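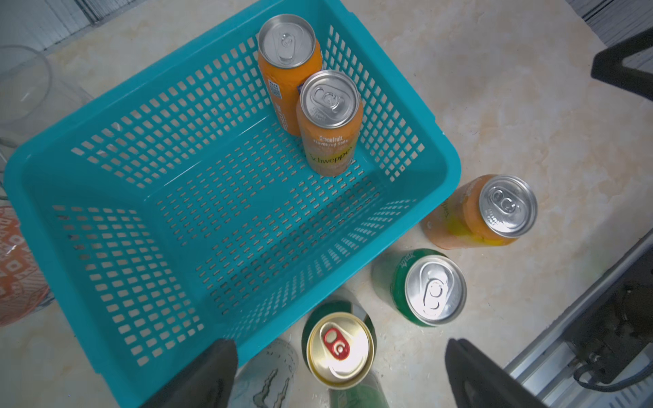
**Why did the Fondlow arm keep squeezing after it was told to let go?**
The release command was lost when the message queue filled up at 1,000 entries.

> Halyna Pasichnyk wrote:
> Left gripper froze shut on a can again, at cycle 385. I hit the stop. Do we blame the fingers?

Dear Halyna, dear all,

Thank you so much for stopping it right away, and for the lovely clear note! I spent a happy evening with the log (all 1,113 lines, with tea), and I really do think the fingers are innocent. The motor sat at 85 percent of its limit 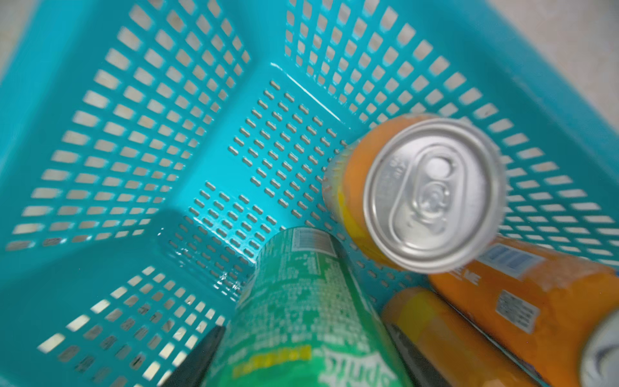 the whole time, patiently waiting for an open command that had been dropped.
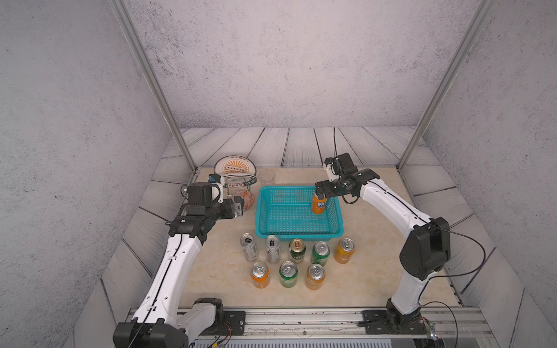 *Right arm holding a Fanta can over the basket.*

Please keep hands out until the rail power is off, even if an arm looks asleep. 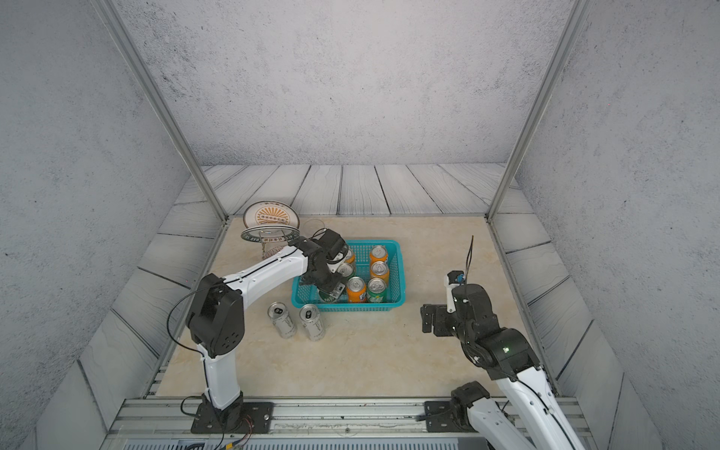

**Memwood Robotics Club, Arms Group**

I'll send the queue fix tonight, and would dearly love a second pair of eyes on it.

Warmly,
Illia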